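Can a machine do the washing up yet?

9 November 2022 · 2 min read

My sister asked me last month if she should hold off replacing her dishwasher because "the robots are coming". I told her to buy the dishwasher.

I've followed this for a few years, mostly through Shota Hamada, who worked on the packing line at Flillora before moving into automation. His view is that a shop floor is the easy case. The box arrives in the same place each time, it weighs the same, and if it doesn't, someone presses stop. A kitchen has a wet glass next to a cheese grater and a cat on the worktop.

Two arms are better than one for most chores. Try folding a towel with one hand and you'll see why. But two arms have to agree with each other, and the grippers on most of them are still just a pair of stiff fingers. They are fine for a mug. A fitted sheet is another matter.

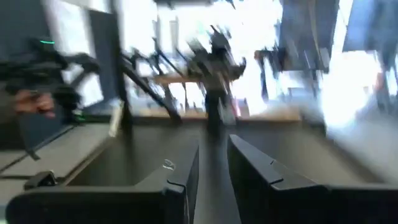 Shota gave me some numbers from a sorting job he helped with in October. Out of 2,000 items, 1,806 went in the right bin. That's just over 90 per cent, and he was pleased with it. I'd be less pleased if it was my plates. The misses were mostly thin or shiny things, which I gather is common.

Speed is the other problem. The last towel demo I watched took 14 minutes for a small pile. Minoru Matsuda left a comment on my earlier post saying he wouldn't mind that if he was out at work, and I think he has a point. It could take all afternoon as long as it didn't need watching.

For now they still need watching. I'll write up the Clornstead open day when I've found my notes.

3 comments · 14 shares

Contact | © 2022 | Back to top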